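Lounge Seating Inspection Checklist, with Comments
Tedbridge House, ground floor lounge
Item: leather sectional, cream, with loose cushions
Inspection interval: 3 months
Result codes: P = pass, M = monitor, F = fail, N = not inspected

Scope. This sheet covers upholstery, frame stability, loose cushions and the floor area next to the seating. Electrical items and lighting are on the Pindis sheet and are not repeated. The sofa is asset 46 on the furniture register. Readings were taken with the room closed to residents, starting at 9:30 on Monday.

Section A. Position and access

A1. Clear walking route along the front of the seating: P
A2. Nothing stored under or behind the unit: P
A3. Carpet flat in front of the seating, no curled edge or ruck: P
Comment: Check the full length of the front. Lift nothing at this stage.
A4. Unit does not slide when pushed at the armrest: P
Comment: Push at seat height with one hand. Movement of more than 2 inches is a fail.

Section B. Loose cushions

B1. All throw pillows and loose cushions removed, shaken and checked on both faces: P
B2. Seams and piping closed, no filling exposed: P
B3. Fire label present and readable on each loose cushion: M
Comment: The label on one cushion is faded but can be read under a flashlight. Replace the cover at the next laundry cycle. Covers without a label come out of the room the same day.
B4. Cushions returned to the seat and not left on the floor: P
Comment: A cushion on the carpet in front of a low seat is a trip hazard and is recorded as F even if it is picked up during the inspection.

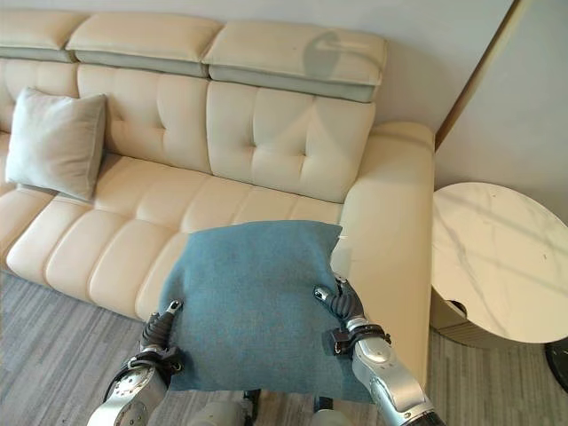
Section C. Seat and front edge

C1. Seat channels firm along their full length: P
Comment: Press each padded ridge with the flat of the hand. Soft spots are marked on the plan on the back of this sheet.
C2. Stitching between channels unbroken: P
C3. Front edge free of splits, sharp staples and lifted piping: P
C4. Gap between seat cushions clear of coins, pens, glass and needles: P
Comment: Use the flat probe and gloves. Do not put fingers into the gap. One hairpin was removed.
C5. Seat height within register tolerance: N
Comment: The gauge was out on loan to Mudusau. Carry over.

Section D. Back, headrests and armrest

D1. Tufted buttons secure: P
Comment: Turn each button a quarter turn. A button that lifts away from the leather is a choking hazard when children visit and must be taken off and bagged.
D2. Headrests secure, no play at the joints: P
D3. Gray-green band under the headrests attached along its length: P
D4. Leather surface on the headrests free of cracking, staining and transfer: M
Comment: Grayish patch on the upper surface of the right-hand headrest. It may be discoloration or wear. No solvent to be used. Clean a small area with the approved leather soap, then record whether the patch changes.
D5. Armrest rigid under side load: P
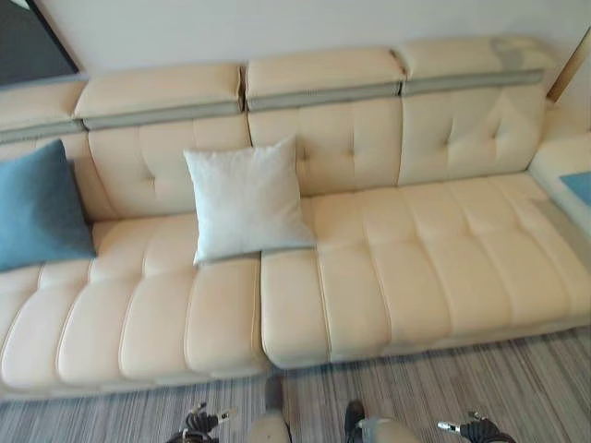 Section E. Underside and frame

E1. Feet present and tight: P
E2. Dust cover intact: M
Comment: Small tear toward the rear, no springs exposed. Tape is acceptable until the next visit.
E3. Coupling between sections engaged: P
Comment: The coupling was found loose at the last inspection and retightened. It has held. Check again in June.
E4. No creak or drop under test load: P
Comment: Load applied to each seat position in turn, hold for two minutes, inspect again after release.

Section F. Actions

F1. Spot clean headrest patch and record result. Housekeeping, within the week.
F2. Replace faded cushion cover. Laundry.
F3. Tape dust cover tear. Maintenance.
F4. Recover seat gauge and complete C5.

Overall result: fit for use, with three monitor items and one item not inspected. File under work order 102. Copy to the Urbonaitė contract folder.

Related documents
Lounge Lighting and Sockets Checklist (Pindis)
Upholstery Cleaning Agents: Approved List
Loose Cushion Labels, What to Record
Dining Chair Inspection Sheet
Carpet and Threshold Strip Checklist
Equipment Loans, Mudusau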